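Shared rulebook for hand-held gripper work goes live in October

A common set of working rules for people who teach robots by hand is ready for use, and the labs that wrote it could hardly be happier with how it reads. The Bitia practice guide runs to 95 rules, all in plain language, and covers everything from how a table is set up to what gets written down when a session ends.

The guide grew out of a joint effort between the Allora workshop and the Buckley test lab, which had been recording the same kinds of household tasks in very different ways. One lab cleared the table between attempts, the other left things where they landed. One stopped a recording after a dropped item, the other kept going. When the two tried to pool their work last year, a lot of good material had to be set aside - a real shame, and the push both sides needed.

A first draft went out to member labs in the spring and drew 1,329 comments. That's a wonderful number for a document of this kind! Many came from operators, the people who spend their days with a gripper in each hand, and their input changed the text a good deal. The rule on breaks was rewritten from scratch. So was the section on cables, which now asks for a clear walking path to the operator's place and a check of the floor before each session starts.

The heart of the guide is the chapter on handling. Operators are asked to close the fingers slowly on soft goods, to use only as much squeeze as the item needs, and to let go fully before moving on. Finger pads get a look at the start of every shift, and worn ones are to be noted in the log along with the date they were changed. Pairs of items, such as shoes, should begin in a different position each time so that a robot doesn't learn just one layout. Light models and small stands have a page of their own, with advice on coming in low and keeping both fingers clear of the legs until the grip is chosen.

There is plenty on honest record keeping too. A failed attempt stays in the record and is labeled as failed. If a second person steps in to help, the log says so. And every task sheet must state the goal in one sentence that a newcomer could follow, a rule that sounds easy and had the drafting group arguing for most of an afternoon.

Jidden, the online log that both labs already use, has added a form that matches the guide rule by rule. In a trial run, operators filled it in for 218 sessions, and the average time to complete it came down to 2 minutes by the end. Several said they'd like to keep the form even on days when no one is checking.

The guide is free to download for member labs, with a large-print version for posting near the table. Allora will host an open question hour on Friday at 3 p.m., and new operators are very welcome. Comments on the next edition can be sent in at any time, and the chapter on two-handed work is first in line for more detail. 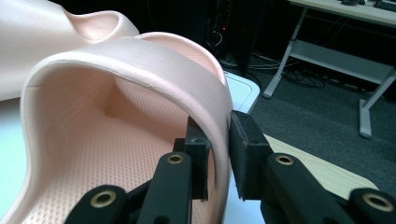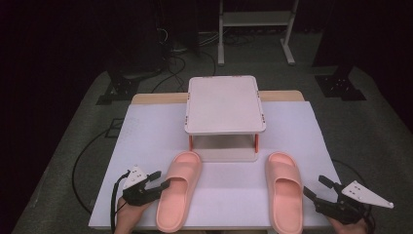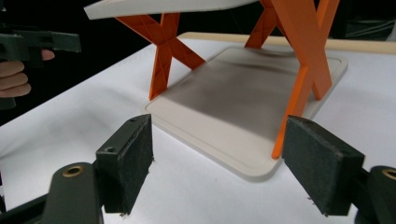
Hand-held grippers in use at the tabletop.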